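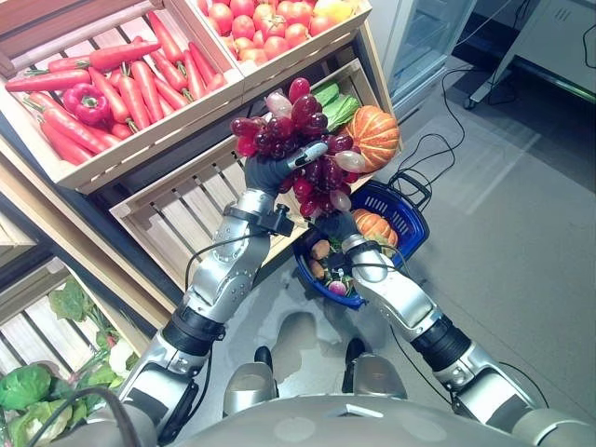
**Gallery | Learning Spaces | The Market Room**

# The Market Room at Dranell

The Market Room is one of 2 practice rooms maintained at the Dranell Center for Everyday Skills. It is furnished as a small produce shop, with slatted wooden crates, shopping baskets and a selection of fruit and vegetables arranged as they would be in a neighborhood store. The room is used for instruction in choosing, carrying, weighing and putting away groceries, and for the arithmetic and vocabulary that go with these tasks.

The present arrangement was adopted in June, following a review of the room by the teaching staff. The earlier metal shelving was withdrawn in favor of crates, which present the produce at a convenient height and can be moved between lessons.

**Grapes, crates and basket.** A large bunch of red and purple grapes is held in front of the crates, with a few pale berries among the darker ones. Carrots and round red tomatoes fill the two crates at the back, and the blue plastic basket already contains an orange pumpkin and a pink-and-white radish.

## Notes on the display

**Arrangement of produce.** Root vegetables and tomatoes are assigned separate crates. Single items may be placed among other produce as a sorting exercise, as with the glossy red bell pepper lying with the carrots. Learners are asked to find such items and to name the crate in which each belongs.

**Crates.** The wooden crates were supplied by Serkisitz. Crates may be set at a slant so that their contents can be seen from a seated position. They should be lifted by both ends and are not to be stacked when full.

**Baskets.** The shopping baskets were obtained through Pronetti and are kept beneath the counter when not in use. Heavy items, such as pumpkins and squash, are to be placed in the basket first. Grapes, tomatoes and leafy vegetables are added last. Baskets are emptied and wiped at the end of each session.

**Pumpkins.** Pumpkins of different sizes are included in the display. The larger one, at the end of the tilted crate beside the bright green leafy vegetables, is used in lessons on comparing size and weight. The smaller one in the basket is suitable for carrying practice.

**Weighing.** A counter scale is available on request. Weights are recorded in grams, and learners at the intermediate level work with a standard shopping list totaling 1,820 grams. Beginners work to a limit of 1,000 grams.

## Use of the room

The Market Room may be reserved by any group enrolled at the Center. Groups are limited to 14 learners, and larger classes should be divided before arrival. Instructors are asked to allow sufficient time at the close of a lesson for all produce to be returned to its crate.

The shopping lists, price cards and picture labels used in the room are drawn from the Bugti series, copies of which are held in the resource library. Instructors who wish to prepare their own materials are requested to follow the same type size and to leave a copy with the front office.

Requests for reservations should be submitted to the Dranell front office in writing and should state the level of the group, the number of learners and any materials required. Further galleries in the Learning Spaces section are listed on the Center's main page.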